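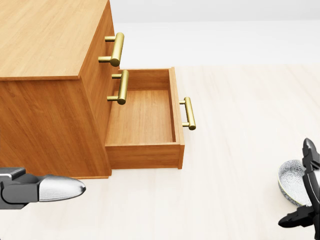

Parked Aircraft Inspection Checklist, Sikdale Storage Area

Wulimine Aircraft Storage
Form 1176
Use for aircraft parked on the north apron, sealed or part sealed. Do one form per aircraft. Mark each item OK, Fixed, or Open. Comments go under the section they belong to.

Aircraft: Skevirby freighter, stand 71
Inspector: Krishnamoorthy Alva
Second check: Ionuț Zamfir
Day: Wednesday
Start: 7:40 a.m.

Before you start

1. Sign out the aircraft key and the battery tag at the desk. OK
2. Read the last form for this stand and copy down any open items. OK
3. Check the wind. No work at height above the limit posted in the line office. OK
4. Walk to the aircraft with the cart, not the tug, if the ground is soft past the drain. OK

Comments: Two open items carried over, left main tire and the forward drain mast. Both are covered below.

Ground and tie-down

5. Chocks in place, front and rear, all wheels. OK
6. Nose gear strap tight, no fraying at the ratchet. Fixed
7. Main gear straps tight. OK
8. Steering bypass pin in, flag readable. Open
9. No fluid on the ground under the aircraft. OK
10. Fire lane clear for 300 feet on the east side. OK

Comments: The nose strap had worked slack and I took it up. The webbing is good. The flag on the bypass pin has faded until you can't read it. The pin itself is fine and fully home. Need a new flag from stores. A pallet of engine stands was in the fire lane last month and has been moved.

Tires and gear

11. Tire pressures, all wheels, written on the back of this form. OK
12. Wheels turned a third since last form, chalk mark moved. Open
13. Tire covers on. OK
14. Shiny part of each strut wiped and greased. OK
15. Gear pins in, all three, with flags. OK

Comments: The left main is holding pressure now that the valve core has been changed, so I am closing that one. Wheels were not turned. We didn't have the tow crew and the job takes at least three people. The chalk marks are where they were on the last form. This has slipped twice and it needs a slot on the board.
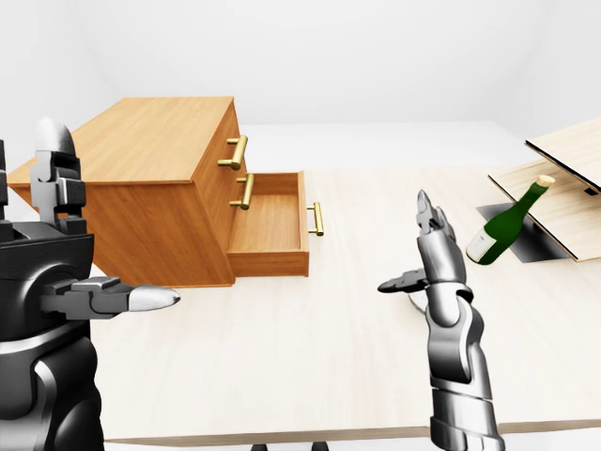
Ionuț Zamfir: Agree on the wheels. I would not let it go a third time with this much fuel ballast still in the wings. The tow crew is free after 2 p.m. most days if someone asks before lunch. Also, the right inboard cover is on but the elastic has gone, so it will come off in the next strong wind. I'd mark 13 as Open.

Alva: Changed 13 to Open.

Covers and openings

16. Engine inlet and exhaust covers on and laced. OK
17. Pitot and static covers on, streamers attached. OK
18. Drain masts clear. Fixed
19. Outflow valve screen in place, no nesting material. OK
20. Tape on door edges flat, no lifting. Open
21. Gaps at flaps and tail checked for birds. OK

Comments: The inlet covers are the Sasaki ones and are wearing better than the set we had before. The forward drain mast was plugged with mud. I cleared it with a nylon rod and poured water through until it ran clean. Tape is lifting along the bottom of the aft cargo door, a strip as long as my arm. It will not stick to the old glue. Clean it back to paint before putting new tape on.

Inside, forward

22. Humidity reading, flight deck. OK
23. Humidity reading, crew rest. OK
24. Desiccant bags, color check. Fixed
25. Window shades closed. OK
26. Galley boxes and drawers open to air. Open

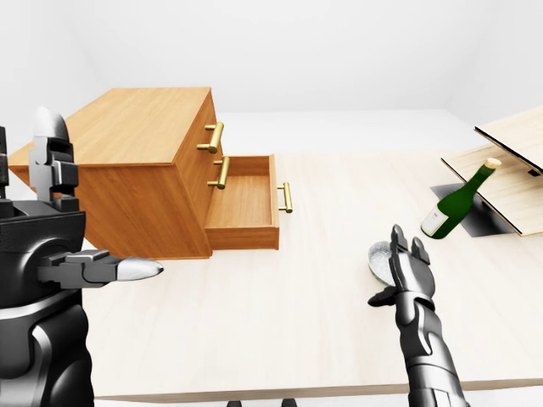 Item 26 has been read in different ways by different shifts, so I am writing down what I go by. Everything in the forward galley that can hold stale air should be emptied, wiped and left partly open, and the latch tag should say so. The drawer at the bottom of the wooden chest is how I want to find them, pulled partway out with nothing inside, where you can see the floor of it from a standing position. On this aircraft the lower galley drawers were shut and one had a stack of old load sheets in it. I took the paper out and left the drawers open. The item stays Open until the smell has gone from the left side.

Changed the desiccant in the crew rest. The old bags had turned pink all the way through.

Power and batteries

27. Main battery disconnected and tagged. OK
28. Battery voltage within limits. OK
29. Circuit breakers collared per the storage list. OK
30. Flashlights and portable radios removed from the aircraft. OK
31. Emergency light packs removed. OK

Comments: None. All good.

Loose equipment and stowage

32. Manuals and logbook copies in the sealed box. OK
33. Loose equipment listed and matched to the tag sheet. OK
34. Stowage units latched or tagged open. Open
35. Handles and latches complete. Open
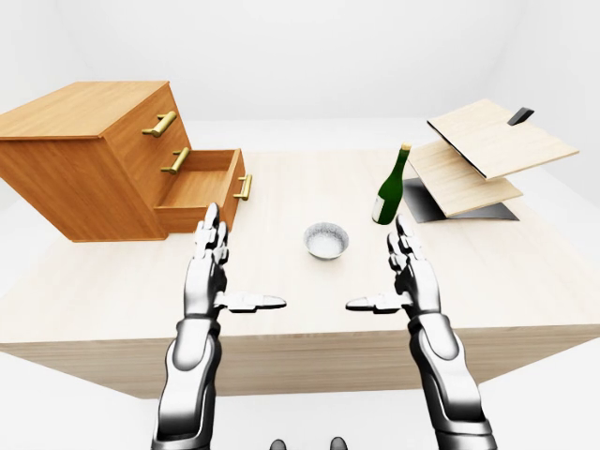
Stowage units in the aft crew area have lost hardware since the last form. Two pulls are missing from the tall unit behind the jump seat, and somebody has been opening it with a screwdriver, which has chewed up the edge of the panel. A unit is complete when each drawer has its own handle, top, middle and bottom, as on the chest with the brass bars, and that includes any drawer that is standing open. I have ordered two pulls and a trim strip. Please don't borrow from the aircraft on the next stand, as those parts are already sold.

Zamfir: Screws for those pulls are in the blue bin in stores, second shelf. Use the short ones. The long ones go right through the front.

Engines

36. Preservation oil date within limits. OK
37. Plugs and caps on open lines. OK
38. Cowl latches closed and flush. OK
39. Fan blades tied. OK

Comments: The right engine comes due in March. Planning has it. Allow around 500 minutes for the job with two people, not counting the stands.

Open items to carry forward

8. New flag for bypass pin
12. Turn wheels, tow crew needed
13. Right inboard tire cover, replace elastic
20. Tape at aft cargo door
26. Galley, recheck for smell
34. Aft stowage unit, tag and latch
35. Two pulls and trim strip on order

Key and battery tag returned: yes
Finish: 11:15 a.m.
Signed: K. Alva
Second check signed: I. Zamfir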